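I'd been on the night bench at Sedgwick for 3 months when they gave me the Susto. Everybody said that arm drifted. You'd home it, you'd log it, you'd go get coffee, and by 6 in the morning it would be reaching a hair to the right of wherever you'd told it to reach.

So I pulled the cover and went through it the slow way (belt tension, wrist screws, every connector pushed in till it clicked), then ran the reach routine over the pine table while I held my breath.
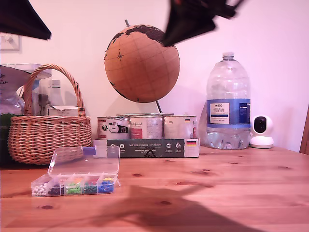

*Drift*
*by the night bench, Sedgwick*

The globe was my favorite target. Cork, with a little compass rose on it, up there above the cans like it owned the place! I'd taught the arm that spot myself, and I watched the shadow slide over the wood and thought, come on, sweetheart, come on.

Cycle 30, fine. Cycle 195, fine! I wrote both in the Vestetti book and underlined them twice, and I was so pleased I patted the base.

Then I went for coffee. When I got back the arm was parked at home, perfectly still, and the log said 196. I hadn't asked for 196. I stood there with the cup getting cold, and then I sat down and started on the belt again.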